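Filed under: Course notes > Home Security Trades > Unit 4

Session 4: master keying, or how one key opens a whole building

Right, before we start, thank you for bringing your pinning trays back in one piece. I've put the spare springs in the drawer by the door and Torunn Løken has the key to it (yes, I do hear myself).

Last time we took a plain pin tumbler apart and put it back together. Bottom pins of different lengths, driver pins on top, springs above those. The right key lifts every bottom pin so that the gap between the two pins lands on the shear line, and the plug turns. If that still feels a bit foggy, do the cutaway exercise again before you read on, as everything below hangs on it!

Master keying adds one tiny part, the master wafer. It's a thin disc that sits between the bottom pin and the driver, so now that chamber has two gaps instead of one. Two gaps means two heights of key cut will work there. Put a wafer in one chamber and two different keys will open the lock. Put wafers in two chambers and you've got four combinations, and this is where people start to frown, because you only wanted two of them. The extra ones are called ghost keys or unintended keys. More wafers, more ghosts. I like to draw this on paper as a little grid, and I'd urge you to do the same.

The example I always use is the Maluleke building, a block of flats from 1912 with 60 doors and a shared cellar. The owners wanted each tenant to have a key for their own flat and the front door, and the manager to have one key for the lot. The old system had been added to bit by bit, and one tenant found that her key opened the flat two floors up. Silvia Vlček did the survey and wrote up every cylinder by hand (her sheets are in your folder, and they're lovely). In the end we started again from a fresh key chart.

A few words you'll need:

Change key: the tenant's key, opens one door.
Master key: opens every door in the group.
Grand master: opens several groups.
Cross keying: letting more than one change key work a cylinder, usually the front door. Handy, but it eats into your security quickly, so keep it to the doors that really need it.
Key chart: your list of which key has which cuts. Guard it like cash.

When you build a chart, choose the master cuts first. Then work out the change keys around them, and keep every change key at least two depths away from the master in a chamber where you can. A very thin wafer can tip or jam, and then you're out at somebody's front door at ten at night with a torch in your teeth.

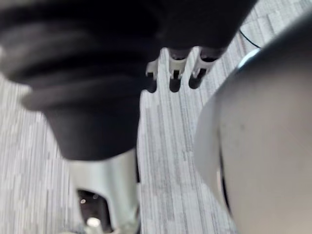 Fig. 1. White prongs pointing down, dark ridged covering alongside.

For practice we'll use the Ranar cylinders, as they come apart easily and I don't mind if you lose a pin or two. The Istemport ones are stiffer and I'd leave them until you've done a few. Use your plug follower every single time. Pushing the plug out bare is how springs end up in your tea.

Homework, due before the October practical:

Draw a key chart for a house with a front door, a workshop and two lodgers' rooms. One master, and neither lodger gets into the workshop.
Write down any ghost keys you find.
Read the chapter on restricted key blanks in the Zurkance handbook and jot down who is allowed to order copies.

Cylinder number 524 is still missing from the practice set, so have a look in your coat pockets please. Next session is rekeying on site, so bring your own screwdrivers.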